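Edge banding is the thin strip that covers the raw side of a board, usually particleboard or MDF, so your desk or kitchen bench doesn't look like a cut Weet-Bix. I've been sticking the stuff on for years and I'm still fond of it! Most comes as PVC, ABS, melamine, timber veneer or aluminium, and it's sold by the roll.
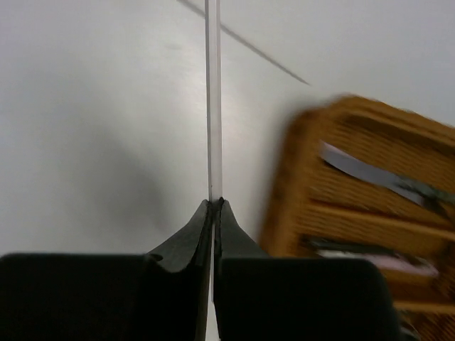 Can you put edge banding on at home without a machine?
Pre-glued melamine or veneer goes on with an ordinary household iron, a block to press it down and a sharp file for the overhang.

The trade does it with hot-melt glue and a pressure roller, and thicker strip (2 mm and up) really does want the machine. My old boss Gayan Karunaratne ran one at Fillodell, a joinery shop with more than 60 rolls on the wall, and he'd trim corners by hand anyway because he didn't trust the cutter. 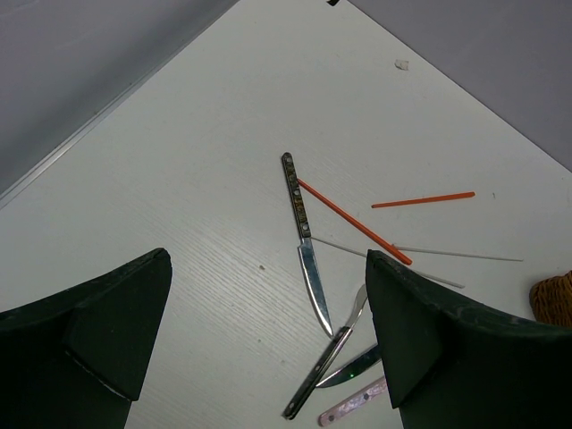
Colour matching is where people come unstuck. You can chase an exact match (good luck with whites, I once went through five of them for a single wardrobe) or you can let the edge be its own thing. A white top with a faint wood grain and a thin, light-coloured trim, like the table in the photo, goes the second way, and I reckon it's easier to live with. Dark strip on a pale board shows every wobble in your glue line, so practise on offcuts first.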